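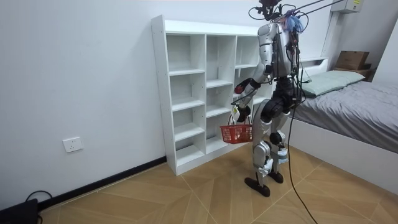 A humanoid robot at a white open-cube shelving unit.

Tilik catalog client: progress report to Nurkis
24th December

This report covers work on the Tilik client since the last grant payment. Tilik is the open source app that lets people search, install and update packages from the Drollix repository. The grant pays for three things: a new search screen, background updates that can resume, and a cleanup of the translation files.

Search

The new search screen is in the beta channel. The old one read the whole package index into memory each time it opened, which made it slow on older phones. The new one keeps a local table and only reads what has changed since the last sync. The Drollix index held 3,042 packages when we froze it for testing, and we used that same copy for all the timing runs so the results could be compared.

Filters by license and by category both work. Sorting by date added is still wrong for packages that were renamed, because the index treats a rename as a new entry. We have a fix on a branch and expect to merge it once the sync changes below are settled. 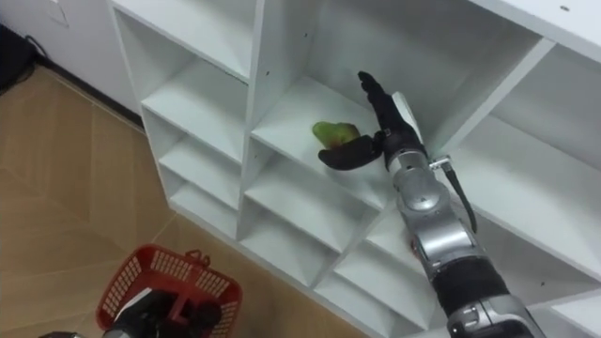
The sync code took longer than planned. Our first version stored its position in the index by line number, and that broke whenever the repository was rebuilt. We moved to a checksum for each entry. This meant throwing out part of the earlier work, and it used up most of the slack in the schedule.

Background updates

A download that is interrupted now picks up where it stopped, provided the server supports range requests. The main Drollix server does. Mirrors running the older Wallin server software do not, and for those the client starts the file over. We have written this up in the user guide and opened a ticket with the Wallin maintainers. 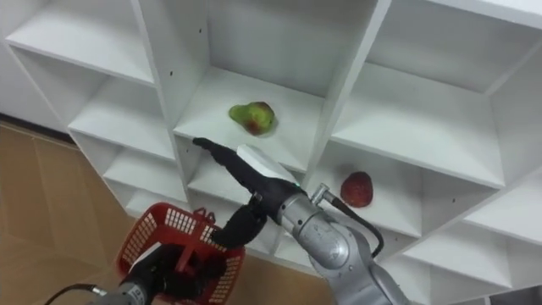
Will people on the current stable release have to reinstall to get the new version?
They will get it as a normal update. Settings and the list of added repositories carry over, and the old index cache is deleted the first time the new version starts.

Beta testing

The beta has about 1,000 installs. Testers have filed 22 reports we could confirm, and all but 3 are closed. The open ones are the sorting problem, a crash when a repository is removed during a sync, and a notification that stays up after an update finishes.

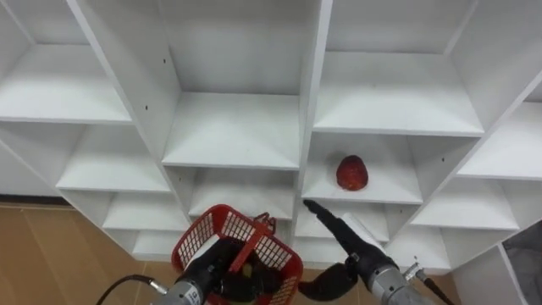

Translations have been moved to one file per language, and unused strings are gone. A few languages lost entries in the move – we restored those from the old files and added a check to the build that fails if it happens again.

Next period

We plan to ship the stable release in February. Before then we need to close the sync crash, finish the upgrade notes and run the timing tests again on the final build. Spending is within the budget, and we are not asking for any change to the payment dates.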